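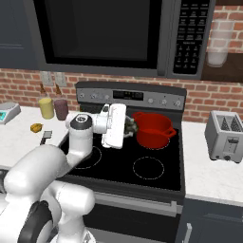 Simulated range at the Nodberg kitchen, arm over the rear left burner, red pot to its right

Hello all, and thank you for the many kind notes since my last message. I meant to answer each of you separately and then the lunch rush got in the way, so please forgive one long letter to everybody.

A member of this list wrote in September:

> We cook 190 lunches a day at Meltimano and the owners want an arm
> on the hot line by spring. My cooks are polite about it but they
> have gone quiet. What did you tell yours at Nodberg? And did
> anybody lose hours?

To take the second part first, no, we have not cut hours. What has changed is who does what before 10 in the morning. We have six people on the line, and two of them now spend that stretch at the desk with the Okberg planner, going over the simulated kitchen and marking what the arm may reach for and what it must leave alone. One had never used the software before and was sure she would hate it. She is now the person the rest of us go to, and I made sure her pay went up with it. Please settle that part early, before people start doing the new work for free out of good nature!

As for what I told them, I told them too little. I talked about lifting and sore shoulders, and they wanted to know about the schedule. If I had it to do over I would bring the schedule to the first meeting and leave the sales folder in my bag.

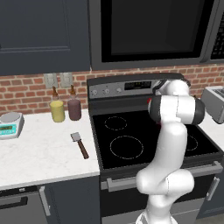 Same kitchen with the cooktop clear, gripper up by the control panel

It helped a great deal to let the cooks look at views like these and argue. They have strong feelings about where a spatula gets put down, or how close a hand ought to come to the knobs – things the planner's manual covers in a paragraph and we discussed for most of an afternoon. We have 123 remarks written down so far, and a good many became rules.

I do still worry about our newest people. You learn a stove by standing at it, and I want them to keep getting that time, so every trainee has a burner of their own each morning.

The folks at Lưu have asked to see our remarks and I am glad to send them to anyone here as well. Just write to me off the list.

Warm wishes from the Nodberg kitchen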